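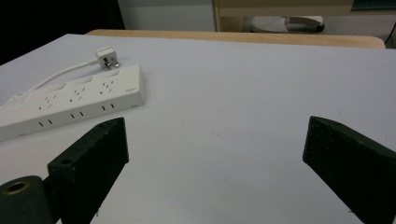 Regletas, cables y enchufes: cómo tener en orden la mesa de trabajo

Cada vez que se acercan las fiestas me pasa lo mismo: saco las luces, el cargador de la cámara, la pistola de silicona, la maquinita de coser de viaje, y de repente me faltan enchufes por todas partes y me sobran cables por el suelo. Así que este año me he sentado con calma, con un café bien grande al lado, a poner por escrito todo lo que hago en casa con las regletas. Algunas cosas las aprendí en la tienda de mis padres y otras a base de tropezones (literales, que una vez me llevé por delante la lámpara buena del salón por culpa de un cable cruzado).

Va un poco largo, ya me conocéis. Id directamente a lo que os haga falta.

Empezar con la mesa despejada

Antes de decidir dónde va la regleta, quitad todo lo que podáis de encima de la mesa y poned la regleta sola, con su cable y su clavija a la vista. Parece una tontería, pero una regleta blanca sobre una mesa blanca se ve estupendamente cuando no tiene nada alrededor, y ahí es cuando os dais cuenta de si es demasiado larga, de si el cable sale por el lado que no conviene o de si la clavija va a llegar a la pared. Yo la coloco primero en diagonal, luego paralela al borde, luego pegada al fondo, y la voy moviendo hasta que me convence. En mi caso casi siempre acaba al fondo a la izquierda, pues soy diestra y necesito la derecha libre para cortar y pegar.

Si la mesa tiene el canto redondeado, fijaos en por dónde baja el cable. En una esquina viva el cable se dobla en seco y con los meses se marca, y en un canto curvo descansa mucho mejor. Si la vuestra tiene esquinas afiladas, un trocito de fieltro adhesivo en el punto de roce hace maravillas.

Mirar bien las tomas antes de comprar

No todas las regletas sirven para todo, y esto es importante si pedís cosas por internet o si os las traéis de un viaje. Las hay con tomas pensadas para clavijas de otros países, con tres ranuras por ejemplo, y una clavija redonda de las nuestras ahí no entra. Hay quien la fuerza, y yo os pido por favor que no lo hagáis. Comprobad la forma de las tomas, la de la clavija y, sobre todo, lo que pone en la etiqueta: el voltaje, la potencia máxima y el marcado correspondiente. Si en la etiqueta no hay nada, o se ha borrado y no se lee, para mí esa regleta ya no vale.

La que yo compré en Donico, que es la ferretería de toda la vida de mi barrio, tiene impreso un máximo de 2.000 vatios. Pues ese es el tope de todo lo que enchufe a la vez, sumado. Un flexo, el cargador del móvil y la radio no llegan ni de lejos. Un calefactor, en cambio, se lo come entero él solito, así que el calefactor va directo a la pared y no se discute. Lo mismo digo de la plancha, del hervidor y de la freidora de aire, que a más de uno le he visto yo la freidora colgando de una regleta detrás del microondas.

Y nada de enchufar una regleta en otra regleta. Si no os llega el cable, se busca una con el cable más largo y se acabó.

Interruptor general o uno por toma

Si podéis elegir, a mí me gustan las que llevan interruptor para cada toma. Cuestan un poquito más, pero os permiten dejar encendida la lámpara y apagar la pistola de silicona sin andar sacando clavijas a tirones. En la mesa de costura es una bendición, porque cuando estás con las dos manos ocupadas lo último que apetece es agacharse.

Eso sí, poned una etiqueta pequeña junto a cada interruptor. Yo uso cinta de carrocero y un rotulador fino: LUZ, MÁQUINA, COLA. La cinta se despega sin dejar restos si se cambia cada cierto tiempo (yo lo hago en mayo, con la limpieza grande, y de paso corrijo lo que ya no coincide, que siempre hay algo).

Limpiar una regleta blanca

El plástico blanco es muy agradecido recién comprado y muy chivato después. Para dejarlo decente:

Desenchufadla de la pared. Con el interruptor apagado no basta, tiene que estar la clavija fuera y a la vista, encima de la mesa.

Quitad todo lo que tenga enchufado y pasad un pincel seco, de los de repostería o de pintar, por las ranuras y por el hueco de los interruptores. No metáis nada de metal, ni alfileres ni clips.

Si tenéis aspiradora con boquilla fina, ponedla cerca mientras pasáis el pincel, así el polvo no se queda rondando.

Humedeced apenas un paño de microfibra con agua y una gota de jabón, escurridlo hasta que casi no moje y repasad la parte de arriba y los laterales sin acercaros a las ranuras. Para el cable, lo mismo: se coge con el paño y se va deslizando de punta a punta.

Secad con otro paño y dejadla reposar 15 minutos largos antes de volver a enchufar. Yo la dejo toda la noche, que prisa no tengo ninguna.

Las manchas amarillentas del sol no salen con nada de esto. He leído de todo sobre el agua oxigenada y no me atrevo a recomendarlo en un aparato eléctrico. Si os molesta mucho, ponedla donde no se vea.

Revisar la clavija y el cable

Aprovechando que está limpia, echadle un vistazo con buena luz. Las patillas de la clavija tienen que estar rectas, brillantes y firmes. Si veis una zona oscurecida, si una baila o si el plástico de alrededor está deformado, esa regleta va al punto limpio. Recorred también el cable con los dedos buscando cortes, zonas duras o aplastadas, con especial atención a los dos extremos, que es por donde se estropean casi todos.

Nunca, nunca se arregla un cable pelado con cinta aislante y se sigue usando. Mi tía tuvo una así durante 13 años y cada vez que iba a su casa se la escondía.

Guardar el cable que sobra

Casi siempre sobra cable, y ahí es donde se lía todo. Mi manera es hacer bucles amplios, del tamaño de un plato de postre, y sujetarlos con una tira de velcro. No lo apretéis ni lo enrolléis alrededor de la propia regleta mientras está en uso, que un cable muy recogido y tapado se calienta más de lo que debería.

Para que no cuelgue por detrás de la mesa, tenéis varias opciones:

Unas pinzas adhesivas para cable, pegadas por debajo del tablero. Limpiad antes la zona con alcohol y dejad que seque, o se caerán a los dos días.

Una bandeja metálica de rejilla atornillada bajo la mesa. La mía es el modelo Kanum, bastante sencilla, y lo que más me gusta es que deja pasar el aire.

Una caja de las que esconden la regleta entera. Quedan monas, sobre todo en el salón, pero buscad una con aberturas a los lados y no la uséis para lo que gaste mucho. La de Orkdale que tengo junto al televisor trae una tapa que se quita con una mano, y menos mal, porque la abro a todas horas.

Si preferís dejarla encima

No pasa absolutamente nada por tenerla a la vista. Yo en la mesa de manualidades la tengo arriba, pues allí enchufo y desenchufo sin parar. Lo único que pido es que no haya vasos cerca (la taza va en una mesita auxiliar, aunque me cueste levantarme), que no quede cubierta por telas o papeles y que no se mueva. Para lo último le pongo por debajo 2 tiras de ese velcro gordo que venden para alfombras, una en cada punta. Se queda quietecita y el día que quiero la mesa entera para forrar libros la levanto de un tirón.

Si el tablero es lacado o de madera barnizada, probad antes el adhesivo en una zona que no se vea. En una mesa antigua yo no pegaría nada y usaría una lámina antideslizante de las de cajón, recortada a la medida.

Cuando no se usa

Las regletas que guardo de una fiesta a otra van en una caja de cartón plana, cada una con su cable recogido y un papelito con la longitud. La caja es de las que trae el té Chantharasri, que son duras y tienen el tamaño perfecto, y vive en el estante alto del armario del pasillo, lejos del cubo de fregar. No pongáis peso encima y no las guardéis en el trastero si hay humedad.

Si al sacarlas notáis olor a quemado, un zumbido o algún interruptor que se queda a medio camino, fuera también. Me cuesta tirar cosas, os lo aseguro, pero con esto no ahorro.

La próxima vez os cuento lo que hago con los cargadores sueltos, que tengo un cajón entero y la mitad no sé ni de qué aparato son. Si tenéis algún sistema que os funcione para etiquetarlos, dejádmelo en los comentarios.

Publicado el viernes 27 de diciembre en Trucos de casa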